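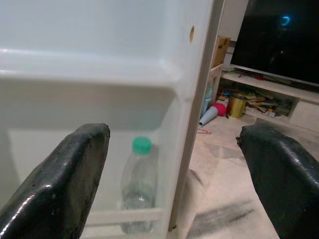
Ticket 3118 - Refrigerator, staff kitchen, Zisesdale office
Status: open, waiting for part
Model: Allavix 409

Wednesday, morning. The refrigerator compartment is too warm. The display shows 4 degrees, but my own thermometer on the middle shelf gives 11. The freezer part works normally.

Steps done so far:
Cleaned the door seal with warm water and soap. Paper test is good on all sides.
Moved the boxes away from the air outlet at the back.
Switched off for 20 minutes and started again. The display came back with the same number.

Wednesday, 3 p.m. No change. I can hear the compressor, but I do not hear the small fan behind the back panel - before, it was always a little noisy. I suspect the fan or its cable.

Reply from Nuchit Service: please defrost completely, with doors open, for one night. If the fan is blocked by ice it should run again after this.

Next day, 10 a.m. Defrosted as you advised. There was very little ice. Fan still silent, thermometer now at 12. Please send the fan motor to our Batarance address, the reception here is closed until the end of February.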